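Home | Products | Manuals | Support | Contact

Tatolon Gripper Kit: Set-up Guide
Section 8: Teaching a Tableware Routine

This section covers manual teaching of pick and place points for mugs and similar ceramic items. Complete Section 5 (Mounting and Homing) before starting. The Cilier controller must be running firmware 3733 or later.

CAUTION: Keep hands clear of the fingers whenever the arm is enabled. Test the emergency stop before each teaching session.

8.1 Preparing the work surface

1. Place the tray flat on the table, with its full rim supported.
2. Set the mugs upright. Turn each handle away from the planned finger path.
3. Move teapots and other tall items outside the approach zone, or enter them as obstacles under Layout > Fixed Items.
4. Open the wrist camera view in Flostum and check exposure.

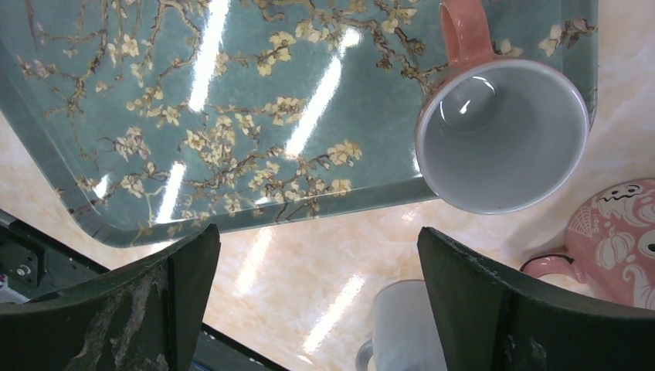 5. If the object outline in Flostum flickers or breaks up, lower the exposure one step at a time until it holds steady. Glazed ceramics and lacquered trays are the usual cause. Dimming the overhead lights gives a better result than changing the detection threshold.
6. Select Save Layout.

NOTE: Worn finger faces reduce grip on glazed surfaces. Inspect both faces for scuffing and chips, and replace the fingers as a pair.

8.2 Teaching the pick point

1. Set jog speed to 5 per cent.
2. Open the fingers fully and centre them over the mug.
3. Lower the arm until the fingertips sit 30 mm below the rim. Do not let them touch the table.
4. Close the fingers in Soft mode. Stop at first contact.
5. Press Record Point.

CAUTION: Do not grip by the handle unless a handle profile has been loaded. Side loads can crack the joint between handle and body.

8.3 Inverted items

Mugs that are to be turned over need a separate orientation entry. The default profile assumes the rim is up and will calculate the wrong release height for an inverted mug.

1. Select Item > Orientation > Inverted.
2. Jog to the item and check the overlay against the base ring. The overlay should follow the colour change at the edge of the ring.

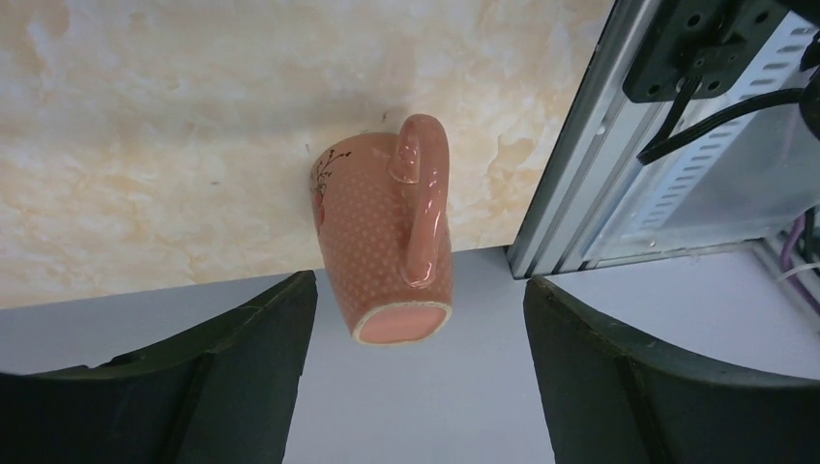
3. Check that all cables near the work area are clear of the full wrist rotation. Re-route any that are not.
4. Record the point and run the routine once in Step mode.
5. If error 8 (Orientation Mismatch) is displayed, delete the point and repeat from step 1.

NOTE: Ruotsalainen finger pads are supported from this release. Select the pad type before recording points. Existing points are not converted.

Revised October 4, 2020

Shares: 5 | Comments: 0

Related items
Section 5: Mounting and Homing
Section 9: Running Unattended Cycles
Replacing Finger Pads
Cilier Controller: September Release Notes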